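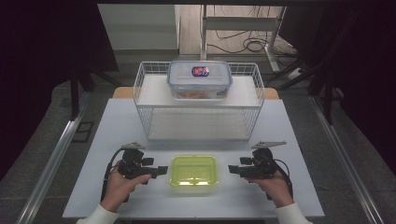 **Shared kitchen walk-through, Flestton Community Hall, 03/07/2020**

G'day all. I said I'd type up my sheet before the weekend hirers come in, so this is the whole thing with my scribbles turned into sentences. I've used the same headings as last time so Rajkumari can put the two side by side. OK means OK. FIX means somebody needs to do something, and I've put a name where I know whose it is.

## Fridges and freezer

- [x] Main fridge under 5 degrees: **OK.** Sitting on 3 when I opened it and still 3 when I came back from doing the bins.
- [x] Freezer lid seals: **OK.** Bit of frost along the hinge side, same as always.
- [ ] Door seal on the small fridge: **FIX.** It's split at the bottom corner and you can pull a strip of paper straight out with the door closed. I rang Vukport for a price and the seal is $36 plus postage, so I reckon we just order it. The fridge itself is fine and I'd hate to see it go to the tip over a bit of rubber.
- [ ] Everything labelled with a name and date: **FIX.** Better than it was! But I found two takeaway tubs of rice with nothing on them and a jar of something pickled that I wasn't game to open. All three went in the bin. If the jar was yours, sorry, but you know the rule.

## Dry food and containers

- [x] Food off the floor and in sealed containers: **OK.**
- [x] Lids matching boxes: **OK, mostly.** The snap-lock ones are holding up well. The old round ones have gone warped from the dishwasher and a few won't click on one side. I've put those in the craft cupboard, they'll do for beads.
- [ ] Allergen stickers on shared baking: **FIX.** The stickers live in the top drawer, left of the sink. Tuesday playgroup, I'm looking at you (with love). Nuts and sesame especially.
- [x] Signs of mice or pantry moths: **OK.** No droppings, no webbing. Traps behind the oven checked and reset.

## Benches, sinks and boards

- [x] Benches clean and in good nick: **OK.**
- [ ] Chopping boards: **FIX.** The red one is scored so deeply you could plant carrots in it. Please chuck it, I'll bring a new one from Otbridge when I'm up there next.
- [x] Hand basin has soap and paper towel: **OK.** Topped up both.
- [x] Hot water at the hand basin: **OK.** Takes a good while to come through, so let it run.
- [ ] Sponges: **FIX.** Replaced the lot. They go in the bin at the end of each week, even if they look all right to you.

## Gas, electrical and heat

- [x] Stove knobs and ignition: **OK.** Back left burner needs a second go before it lights. It's been like that for as long as I've been coming here, but tell me if it starts needing a third.
- [x] Gas shut-off reachable: **OK** now. There was a stack of folding chairs in front of it when I arrived. Chairs go in the store room, please and thank you.
- [ ] Appliance tags current: **FIX.** The urn and the kettle are fine until September. The sandwich press has no tag at all, so I've unplugged it and stuck a note on it. Ayuba Gyamfi has offered to tag it next time he's through, so hold off on the toasties until then.
- [x] Cords and plugs: **OK.** No frays, no scorch marks.

## Fire and first aid

- [x] Extinguisher gauge in the green: **OK.**
- [x] Fire blanket on its hook: **OK.** Pulled the tabs to check they move freely and tucked them back up.
- [ ] First aid kit: **FIX.** No burn gel and hardly any blue bandaids. The Tanui kit refill has both, so I've added it to the shopping list on the pantry door.
- [x] Exit light over the back door: **OK.**

## Floors and outside

- [x] Floor dry and no lifting edges: **OK.**
- [ ] Mat at the back step: **FIX.** Curls up at one corner and I caught my toe on it carrying the scrap bucket. I've flipped it for now, which helps a bit, but it wants replacing.
- [x] Bins lined and lids shut: **OK.**

Rajkumari Solanki has the key to the store room if you need the spare mop. My copy of this sheet is in the blue folder next to the phone, and anything you fix yourself, just tick it off there and put your initials beside it. I'll chase the fridge seal on Monday.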